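3.2 Door records in the Menville survey

Ventilation in the 200 dwellings was logged over 60 nights, giving 1657 usable door records. Doors were classed by leaf type, following Maeng, and a lattice leaf was treated as open at all times — air passes through it even when it is latched.

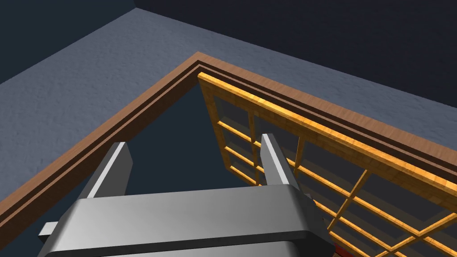
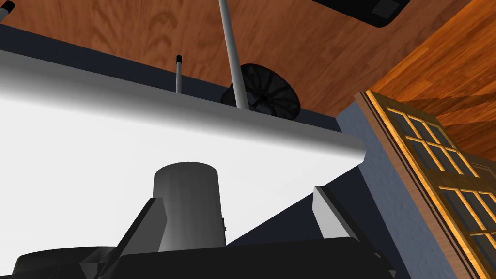
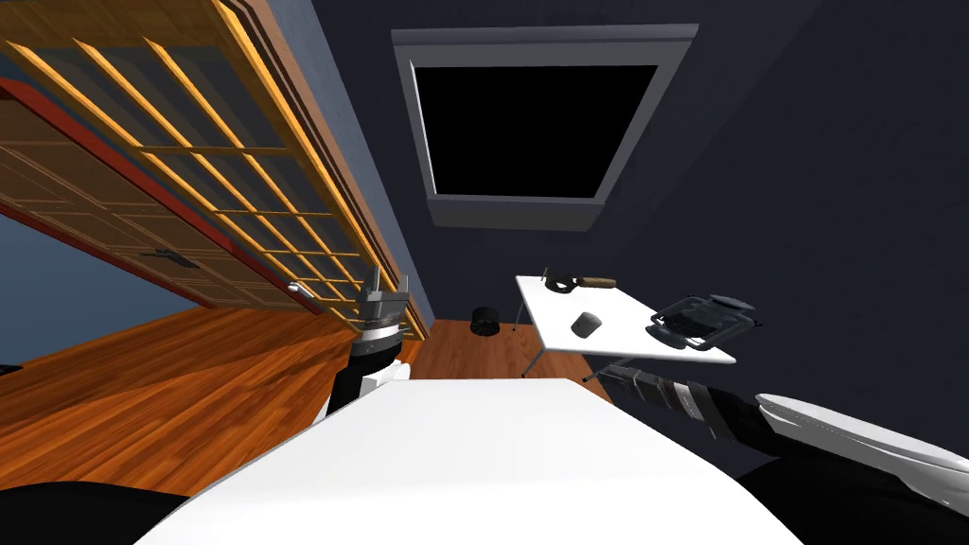
Figure 2. Rendered interior views. A lattice door hangs open in the first.

Solid leaves were scored by gap width at the floor. Records with a missing gap value were dropped before fitting.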